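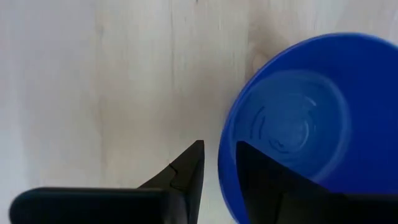 파란 그릇, 빈 상태. 옹이 옆자리.

12월, 토요일 오후. 작업대 그릇 정리 건.

색깔별로 용도를 정하자고 한 지 꽤 됐는데 아직도 합의가 안 됐다. 마이테 솔레르는 파랑이 나사용이라고 하고, 세베리노 바로소는 파랑이 와셔용이라고 한다. 지난달 메모를 뒤져 보니 둘 다 내가 그렇게 말해 준 걸로 되어 있다. 메모는 다시 덮었다.

일단 오늘 정한 것. 파랑은 나사, 흰색은 와셔, 보라는 정체불명. 정체불명 그릇이 제일 먼저 찰 거라는 데 커피 한 잔 건다. 연두색은 미정. 세베리노가 간식용으로 쓰자고 했는데 기각. 부품 그릇과 같은 줄에 과자를 놓으면 언젠가 누가 와셔를 씹는다.

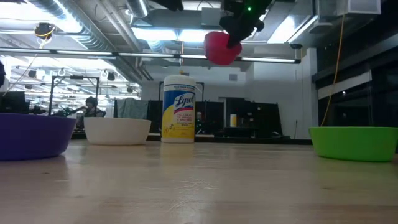 상판은 소독 티슈로 닦기로 했다. 라이솔 통은 작업대에 두고, 다 쓴 사람이 새 통을 꺼내 놓는다. 이 규칙은 예전에도 있었고 지킨 사람은 마이테뿐이다. 나뭇결 방향으로 닦을 것. 옹이 쪽은 세게 문지르지 말 것. 얼룩인 줄 알고 한참 문지른 사람이 있는데 그게 나다.

발카르셀에 와셔를 400개 주문했더니 견적이 1000개 단위로 왔다. 흰 그릇에 다 들어갈 리가 없다. 에스페란사 프리에토에게 반씩 나누자고 물어볼 것. 답이 없으면 보라색 그릇의 정체가 정해지는 셈이다.

남은 일: 그릇 바닥에 이름표 붙이기(옆면은 금방 떨어짐), 유성펜 찾기. 펜은 507호에 있다는데 507호에서는 우리한테 있다고 한다. 월요일 전에 결판낼 것.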